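I get asked the same handful of things every time a new intake opens, so I've put my answers on one page. I sat the Parnness Shire graduate clerk exam twice (passed the second go!) and I've been helping other people with their forms ever since.

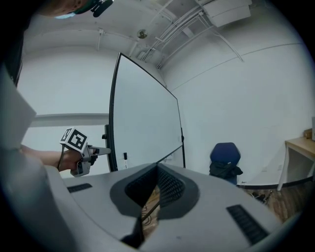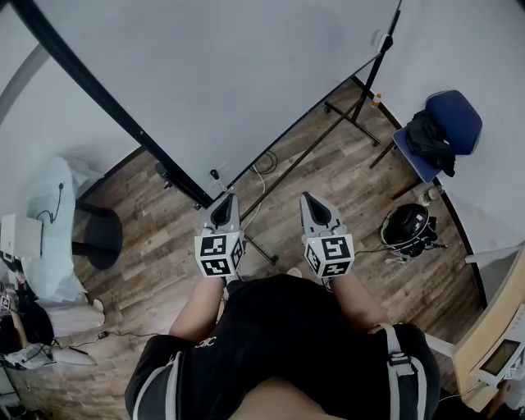 ## When do applications close?

October 31, 2020, at midnight. Please don't leave it to the last night. The portal got very slow last January and a few people I know were still uploading their transcripts when it shut.

## The link to the form gives me a 404. Have they closed it?

No, they moved it. Go to the careers page, pick "Graduate intake" and then your region. Old bookmarks from last year won't work, and neither does the link on the printed flyer (sigh).

## Do I need a finished degree?

You can apply in your final year. You'll have to show proof of completion before you start, and a letter from your uni is fine for that.

## How many people apply?

About 3,000 last time, for 200 places across Parnness, Zorkness and Taltitz. It sounds grim, but plenty of those never turn up to the written paper.

## Can I choose where I'm posted?

You list your preferences, and they do look at them. I put Zorkness first and got Taltitz, which I've grown to love. Gunvor Tangen from my group asked for a swap after probation and got it, so it's worth asking.

## What's in the written paper?

General knowledge, comprehension, basic maths and a short essay. I bombed the essay the first time by writing far too much. Practise with a clock running!

## Is the Backlund study guide any good?

The maths chapters are great and I used them to death. The local government section is out of date, so read the shire's own annual report for that bit.

## How long until I hear back?

I waited seven weeks for my result and then a bit longer for the interview letter. Check your junk folder, mine was sitting in there.

## Who do I contact if my name is spelt wrong on the admit card?

Email Darcy Hiebert in recruitment and attach a scan of your ID. Don't put in a second application to fix it, they'll cancel both.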